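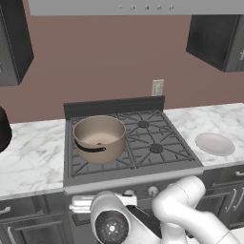 The fault that cost Zumthorpe most of its December was first logged as a success. Run 1366 of the kitchen trials asked a simulated arm to move a pot on a gas range and turn on the burner under it. The software checked the position of the pot, checked the angle of the knob and marked the job complete. The knob it had turned was for a different burner.

Marion Rankin found it while she was looking for something else. She had been asked why the arm's elbow passed so close to the oven door on some runs, and she was stepping through the replays one at a time. "I was watching the elbow," she says. "Then I looked up at the cooktop and the flame was in the wrong place."

Zumthorpe writes control software for single-arm kitchen robots. Its office is on the second floor of a former bank in Hirnley, and the only real range in the building is the one the staff use for lunch. Nearly all testing is done in simulated kitchens, with cabinets, countertops and cookware that can be swapped between runs. A policy that does well there goes on to a test kitchen in Skirkham, where the gas is real.

The version Rankin was reviewing, known in the office as Rennie, was due to go to Skirkham before the holidays. Blair Galbraith, who runs the Skirkham site, canceled the booking the same afternoon.

"An empty burner running on high with an arm reaching over it is about as bad as it gets for us," Galbraith says. "We have a shutoff on the wall and a person standing next to it. I still don't want to find out how fast that person is."

The cause took longer to find. Radomír Kollár, who wrote the part of the system that matches knobs to burners, went back through the failed runs and saw that they had one thing in common. The arm had come across the front of the range and blocked its own view of the controls. With some of the knobs hidden, Rennie numbered the ones it could still see, starting from the left, and took the first of those to be the first on the panel. Everything after that was off by one or two.

In the runs where the arm came in high, all the knobs stayed in view and the count was right. That was the way most of the early tests had been set up.

The second problem was the scoring. The success check had been written to ask whether a knob had been turned far enough, and it did not ask which one. Roksolana Chornovol, who maintains the tests, says the line dated from a kitchen model with a single burner. It was copied forward when the bigger ranges were added.

"I reviewed that file," she says. "I read past it."

Chornovol rewrote the check and ran it against the saved replays. It turned up 24 runs that had been counted as passes and should have been failures. In 3 of them the lit burner was one the arm then reached across to get at the pot.

The fix to Rennie itself is fairly plain. The arm now looks at the whole control panel before it moves in, and it keeps that layout in memory for the rest of the task. If it loses track of the panel for more than a moment it backs off and looks again, which adds time to each run. There is also a new rule that it must see a flame under the pot within 60 frames of turning a knob. If it doesn't, it turns the knob back and stops.

Elínborg Riis, an outside safety reviewer hired after the Skirkham booking was dropped, thinks the stop rule should have come first. Her report also asks for a gas cutoff that doesn't depend on the arm - or on anything the arm believes about the stove. Zumthorpe has agreed to the cutoff for Skirkham but hasn't decided whether to require it of customers. Kollár is for it. Galbraith has said he won't take another booking without one.

Rankin, meanwhile, has gone back to the elbow. It still passes too close to the oven door, and she doesn't know why yet.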